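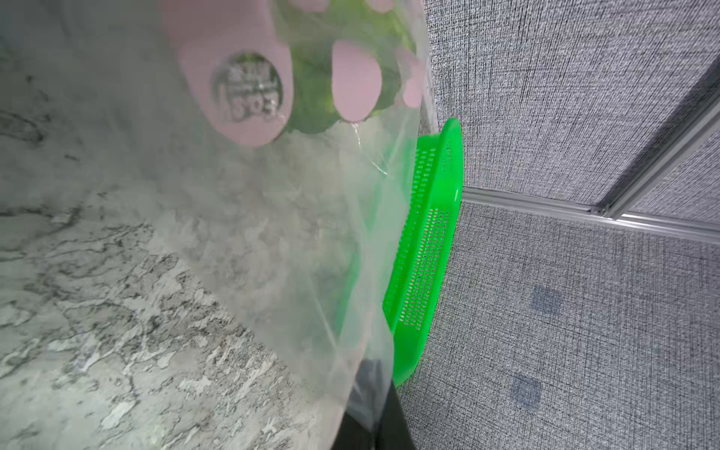
Mererid Pumphrey says she gave up on whole lettuces years ago, as hers always turned to soup in the bottom drawer before she'd got halfway through, and could I please explain what I do differently?

Gladly! Keeping leaves crisp is one of my favourite kitchen subjects (I know, I know) and it's one of those jobs where a few minutes at the start of the week pays you back every single lunchtime. My record for a soft green lettuce is 13 days from the market at Hostwood to the last sandwich, and it was still good and snappy. The same method does for spinach, rocket, pak choi and those mixed bags of mustardy things, with a few small changes that I'll come to.

What makes leaves go off

Two things, and they pull against each other. Leaves lose water all the time after picking, so left bare on a fridge shelf they go limp. But shut them up tight with drops of water on them and they rot, starting wherever a leaf is bruised or two leaves are stuck together. So you want damp air and dry leaves. Everything below comes back to that.

Limp is nothing to fret about, by the way. A limp lettuce is only thirsty and can nearly always be brought round. A slimy one is finished, and any leaf touching it needs looking at too.

What you'll need

A big bowl or a clean washing-up bowl
A salad spinner, or two tea towels
Kitchen paper
A roomy food bag or a lidded tub
A sharp knife

I use a spinner made by Takagi that I bought second-hand at Trirndale, and I'd be sad to lose it. Before that I bundled the leaves in a tea towel, went out of the back door and swung it round my head. Works a treat, and the dog loved it.

Have everything within reach before you start, with a good stretch of clear worktop for the drying part. Wet leaves take up far more room than you'd think, and once they're out of the bowl you don't want to be hunting for the kitchen paper with dripping hands.

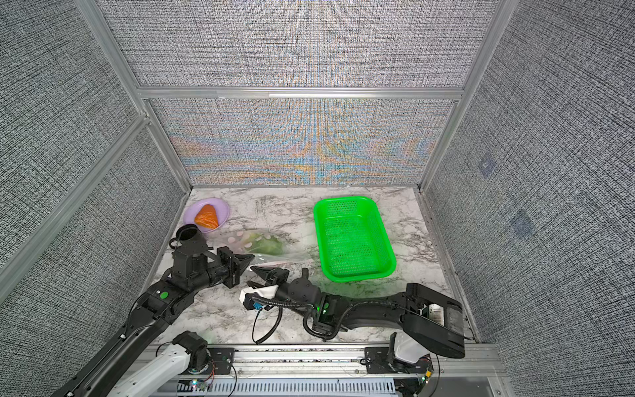

Step 1: Sort before you wash

Take off any band or tie. Pull away the outer leaves and put the tatty ones in the compost. Look down into the heart, where the trouble usually hides, and pinch out anything brown or glassy. If the lettuce is going to be eaten over several days, you can stop here and store it whole and unwashed. It'll keep longest that way. I wash mine anyway, as I know perfectly well that I won't bother on a busy evening.

Step 2: Soak in cold water

Fill the bowl with the coldest water your tap will give. Separate the leaves, push them under, swish them about and leave them for 12 minutes. Then lift the leaves out with your hands. Don't tip the bowl through a colander, or all the grit that has sunk to the bottom goes straight back over your salad! If there's a lot of grit, change the water and do it again. Spinach nearly always wants a second go.

For tired leaves, leave them in for half an hour and put the bowl in the fridge. The change can be quite something, especially with cos.

Step 3: Dry, and then dry some more

If you only take one bit of this page to heart, make it this bit. Spin in small batches. Pour off the water, give the leaves a toss, spin again. Then spread them over a tea towel for ten minutes while you get on with something else. A crowded spinner just moves the water from one leaf to the next.

Step 4: Pack

Lay a sheet of kitchen paper in the bag or tub, add leaves, another sheet, more leaves, and finish with paper. Keep it light. If you have to press down to close it, use a second bag. With a bag, leave a little air inside and fasten the neck without squeezing. With a tub, put the lid on fully.

Put it on a middle shelf or in the salad drawer, away from the back wall of the fridge, where leaves can freeze and go dark and watery. 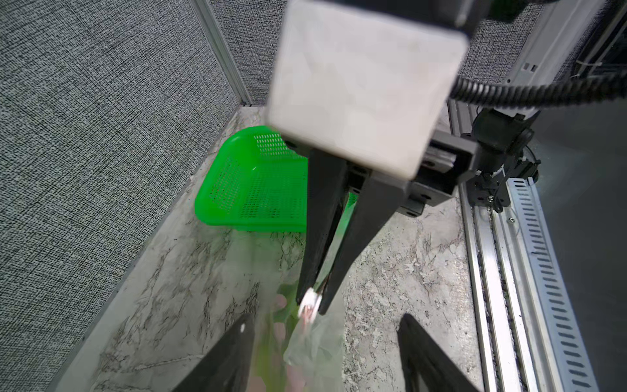
Step 5: Check every few days

Feel the paper. If it's wet through, swap it for dry. Take out any leaf that's turning. It's a tiny job and it makes more difference than any fancy box.

Changes for other leaves

Rocket and watercress bruise easily, so go gently and skip the second spin. Pak choi can stay whole; rinse between the stalks only when you're ready to cook. Kale is as tough as boots and will put up with nearly anything. Osel, the frilly butterhead I grow every summer, has such thin leaves that I never wash it ahead at all.

Keep the whole lot away from apples, pears and ripe tomatoes. They give off a gas that brings on rusty brown spots.

A question from the comments

Ebbe Nyberg asked whether a splash of vinegar in the soaking water helps. I've tried it both ways and couldn't tell the difference, apart from my spinach smelling faintly of chips. Plain cold water for me, but do write in if you've had better luck, and tell me which lettuce you used.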